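February 15, 2018
By our workshop correspondent

Kitchen Work at Skirnico

The arm's power budget was settled before anything else. The builders at Skirnico, a shared workshop in Trernelcombe, had a supply on the shelf that delivered 12 volts, and they were unwilling to buy another. That ruled out most of the larger servo motors and set a ceiling on how much the arm could lift at full reach. Everything that followed, from the length of the forearm link to the choice of objects on the table, was worked out under that ceiling.

The project is a manipulator for household handling tasks. An operator moves a leader arm by hand, and a follower arm copies the motion joint by joint. Position readings from both sides are logged together with the camera images. The logs are used in two ways. In the short term they show where the mechanism is weak. In the longer term they are meant to train a controller that can do the same tasks with no operator on the leader, a part of the project that has hardly started.

Many hobby builds use foam blocks as test objects. Foam is light and cheap, it tolerates a bad grasp, and it tells the builder very little. Skirnico uses kitchen items. A glazed bowl has a curved wall and a low coefficient of friction, and its rim is the only place where a small gripper can get a finger on each side. An apple has no rim and rolls. A wide plate with a shallow edge can be gripped only near its border, which puts the whole weight on one side of the fingers and loads the wrist in torsion. These items go onto the same surface together, so the gripper has to reach one without disturbing its neighbors.
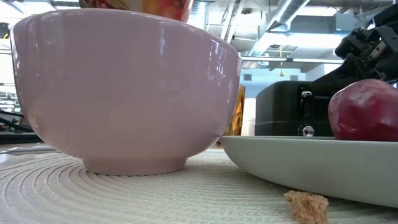

A woven placemat is the wrong base for a repeatable test, one member of the workshop objected, and the builders should have started on a bare plate with locating pins. With pins, the argument ran, an error in the final position of an object could be assigned to the arm. On a ridged mat it could come from the arm, the mat, or the person who set things out that morning.

The objection was recorded in the build log and partly accepted. Joint calibration is now done against a pinned fixture bolted to the bench. The handling runs stayed on the soft surface, on the grounds that a fingertip touching a mat behaves differently from one touching a hard top, and the controller will have to cope with both. The log shows that the two sets of results are kept in separate folders and are not averaged.

Mechanical layout

The follower is a conventional serial arm. The shoulder carries the heaviest motors and the wrist the lightest. Cable routing took more revision than any other part of the design. In the first layout the cables ran tight along the links with a clamp at each joint, and the insulation wore at the elbow after a short period of use. The second layout leaves a free loop at the wrist. The loop is untidy and occasionally has to be pushed back by hand, but the conductors no longer see a sharp bend at the end of travel.

Brackets were cut by Ramanauskas, a small machine shop on the other side of town, from drawings supplied by the builders. The first batch came back to dimension and still did not fit. The drawings had called out hole spacing from the raw edge of the stock, and the edge was not square. The second set of drawings takes all dimensions from a single bored hole. Anyone planning a similar build would do well to copy that practice before ordering.

The gripper is known in the workshop as the Clodis. It is a parallel design: the fingers stay at a constant angle to each other and travel in a straight line. A pivoting gripper would be simpler to make and would open wider for the same motor stroke. It would also change the contact angle with the size of the object, which complicates grasping anything with flat sides. A carton is the usual example. If the finger faces meet it squarely, light pressure is enough to hold it. If they meet it at an angle, the load goes into the corners and the panel buckles inward before the friction is sufficient to lift.

The finger has been through three profiles. The first was a plain bar with a flat face, which held boxes well and slipped on anything round. The second had a deep hollow for cylinders, with the result that thin items fell into the hollow and could not be gripped at all. The present one keeps a flat, angled tip for thin objects and has a notch farther down the inner edge for rims and stems. Fingers are marked by hand before they are fitted. The practice began after a left and a right of different revisions were installed together, and a full afternoon of runs had to be discarded.

Control and operator station

The leader is mechanically similar to the follower but carries no load. Its joints have position sensors and enough friction to stay where they are put. The operator holds a handle at the end. There is no force feedback, so the operator judges contact by eye, from the objects and from the camera views.

This is the main limitation of the present setup. An operator working with a cereal box can see when the fingers have reached it but has no direct indication of how hard they are pressing. The builders considered a small vibration motor in the handle, driven by gripper current. Bench tests showed that the current signal rose too late to be of use with light cartons, and the idea was set aside. A limit on closing current was set in software instead. It is conservative, and heavy items can slip through the fingers under it.

Latency between leader and follower has been treated as a fixed quantity to be kept small and, above all, steady. Operators adapt quickly to a constant delay. They adapt poorly to one that changes, and the early software had a delay that grew whenever images were being written to disk. Logging was moved to a separate process in October. The mean delay barely changed, but the spread fell enough that operators stopped overshooting at the end of a reach.

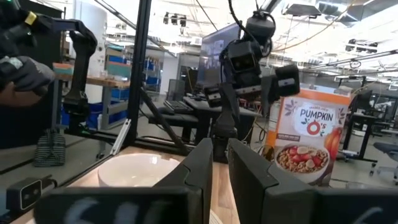
Cameras and what they miss

A camera at the wrist keeps the gripper fingers in view at all times. That is useful for alignment, and it costs a large part of the image, with the fingers themselves hiding whatever is directly beneath them. Moving the camera back along the forearm recovers some of the view at the price of more weight on a longer lever. Moving it to the side introduces a parallax error that operators found harder to work with than the obstruction. The present position is a compromise and is described as such in the log.

A fixed camera at the workspace gives the context the wrist view lacks. It shows the approach and the neighboring objects, but it can be blocked by the largest thing on the table, and it has poor depth resolution along its own line of sight. The builders run both kinds of view and have made no attempt to merge them geometrically. Each is stored as it comes, with a time stamp.

Transparent objects remain a weak point. A clear glass against a pale wooden surface has little contrast, and its edges shift in the image as the camera moves. Tinted plastic is easier to locate, though what shows through the wall can confuse a detector trained on empty cups. The workshop's answer has been to vary the contents deliberately. Dry rice in the bottom of a glass adds weight and lowers the center of gravity, and it gives the camera a surface to find. It also makes a failed grasp obvious afterward. Wooden sticks in a cup have the opposite effect: they raise the center of gravity and stand in the path of the fingers, so a straight descent from above is often not available. 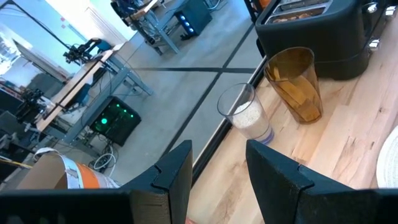 Approach direction therefore has to be chosen object by object. From the side, the fingers need clearance at table height, and the knuckles of the gripper are wide enough to strike a neighbor before the tips close. From above, the reach is limited by finger length. The operators handle this without much thought. Writing it down as a rule has been slow, and the current rule set consists of a short table of object classes with a preferred direction for each, plus a default for everything else.

The edge of a counter adds a further constraint. Software limits now stop the fingers short of the edge by a fixed margin, and objects placed inside that margin are skipped. The margin was set generously. A dropped glass costs little, but sweeping rice off concrete takes the workspace out of use for longer than any of the other failures in the log.

Open items

Calibration drift is first on the list. The shoulder joint reads differently at the end of a long session than at the start, and the builders suspect the sensor mount, which sits close to the motor housing. A spacer has been drawn and is waiting at Ramanauskas behind paying work.

The second item is the handle. Its present shape favors a right-handed operator of average hand size, and runs recorded by other members show larger corrections near the grasp. Those runs are being kept in the data for now. A symmetrical handle has been sketched with the trigger on the centerline, which means moving the sensor board and shortening the grip. The board has already been relaid out, and the grip is to be cut when the mill is next free.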